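Chapter 7
When the Counter Changes Hands

What you will learn in this chapter
How a job is made up of many smaller tasks, and why machines usually take over a few of those tasks first
What happens to pay, skill and pride when tasks are moved around
How to talk with the people who do a job before you change it

Soledad Toledo had worked the snack counter at the Quiroga plant in Clurkdale for 19 years when the company told her that a pair of robot arms would be filling the trays. If you have ever worked in one place for a long time, you can probably imagine how she took it. She went home, made supper, and said nothing to her family until the dishes were done. Then she said that she supposed she would be washing cups by spring.

She was wrong about the cups, as you will see, but she was right to wonder. The plant has 276 employees, and a good many of them pass the counter on their break, wanting a soda and something to eat and wanting it quickly. For years that meant Soledad and one helper reaching, turning, setting things down and reaching again — a small movement that nobody would call hard until they had done it all morning.

Let us slow down and look at that work the way a job analyst would. Somebody asks for a cola and a sandwich. The worker finds a tray, picks up the bottle by the part that will not slip, and lifts the sandwich without squashing it. A bottle is stiff and smooth. A bag of rolls gives way under your fingers, and a candy bar lies flat and is awkward to get hold of. People handle all of these without a thought, and it is easy to forget how much skill is folded into that ease.

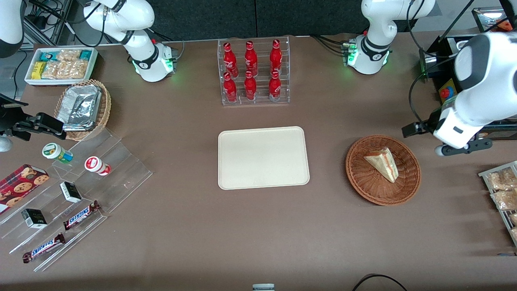
Tasks, Jobs and the Difference Between Them

We begin with two words that are often used as if they meant the same thing. A task is a single piece of work with a clear beginning and end, such as placing a bottle on a tray. A job is the whole bundle of tasks that one person is paid to do, along with the responsibility that comes with them.

When Domingo Iturra, the plant's food service manager, sat down in March to list everything Soledad did, he expected to fill half a page. He filled 4. Putting food on trays was there, of course, but so was checking dates, telling the supplier in Sondport that the rolls were coming in stale, and remembering who could not eat nuts. Many of these tasks had never been written down anywhere. The arms were being brought in for one of them.

Soledad's new duties came out of that list. She now decides what is stocked and where it goes, and she steps in when an order is unusual or a package is damaged. Her pay went up by one grade, after a conversation that she describes as long. She also told Mr. Iturra that she missed handing people their food — that was when she used to hear how they were doing — and he moved her station to the front so that she could still greet them.

Her helper's story is less cheerful, and we should not skip past it. His hours at the counter were cut, and he was offered a place at the Cindville warehouse, a much longer drive from home. He took it, though he would have liked to be asked before the schedule was posted. We will come back to his case in Section 7.3, when we discuss notice and retraining.

Before You Read On

Think of a job you have held, or one held by somebody in your family. Write down every task you can remember, including the small ones that never appeared in the job posting. Put a mark beside any task you would gladly give to a machine, and a different mark beside any you would want to keep. Hold on to your list, as you will need it for the interview project in Section 7.2.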